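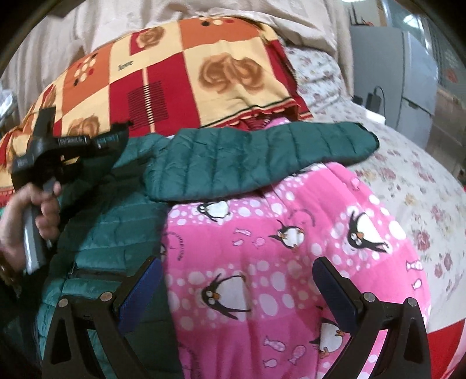 Home | Our Work | For Staff | FAQ | Contact

Folding and Sorting Automation: Questions from Staff

Last updated: December

We collected these questions at the team meetings and from the paper box near the time clock. The answers are written by Mathis Guérin, operations, together with Zhuoran Ye, who leads the recording work at Dandavano.

Will the robots replace the folding team?

Not in the coming year. The two Geneo stations will take the flat pieces, such as pillowcases and towels. Blankets, jackets with padding and children's clothes stay with people. After the first year we will look at the numbers again, and we will show them to you before any decision is made. We cannot promise more than this, and we prefer to say it clearly.

Why do we record with the hand grippers?

The stations learn from examples of how a person takes, lifts and folds a textile. You hold the gripper by the handle, press the trigger to close the fingers, and do the work as you would do it with your own hand, only slower. The camera on the tool keeps the movement.

Why do some people record at home, on a bed?

Our customers do not send us only clean piles. They send bags in which a winter jacket is rolled inside a blanket, and the Botha pickup service also collects from the bedroom directly. A bed is a soft surface and cloth moves on it in another way than on the steel table. Recording at home is voluntary. If you do not want your rooms on video, please use the training room on the second floor.

Am I paid for recording?

Yes, by the hour, with your normal rate. Time for charging the tool and uploading the files is also counted. Write it on the same sheet as your shift.

How many recordings do you need?

The goal for this season is 2,000. Until now we have accepted 126. Many were sent back in the first weeks, mostly for reason of a finger covering the lens, and this was a fault of our instruction and not of the people who recorded.

Are the recordings used to measure how fast I work?

No. The files carry a number and no name. Your supervisor does not receive them. The list which connects numbers to people is kept by Zhuoran for the payment, and it is deleted when the payment is closed.

My hand is tired after using the gripper. What should I do?

Stop, and tell your shift lead. The limit is 200 trigger presses without a pause. Please change hands if you can. A left-handed recording is as useful for us as a right-handed one.

What happens when the station makes a mistake?

It stops and the lamp becomes yellow. A person opens the gate, takes out the piece and folds it by hand. This is a new task and it is called station care. It has its own training, given by Eletach, and everybody from folding can apply. You do not need to know computers.

Can I refuse to work beside the station?

In the first three months, yes, without giving a reason. Later we will need to discuss it with each person.

Comments

Rosie, evening shift: Is station care paid more than folding? I read it two times and did not find it.

Zhuoran Ye: It is one pay step higher, from the day you finish the training. I will add it to the page.

K.: Fringe is terrible with the gripper. It goes between the fingers every time. Can we skip blankets with fringe?

Zhuoran Ye: Please do not skip, but do them at the end, and keep the bad attempts too.

PT: The second floor room is always booked before 3 p.m.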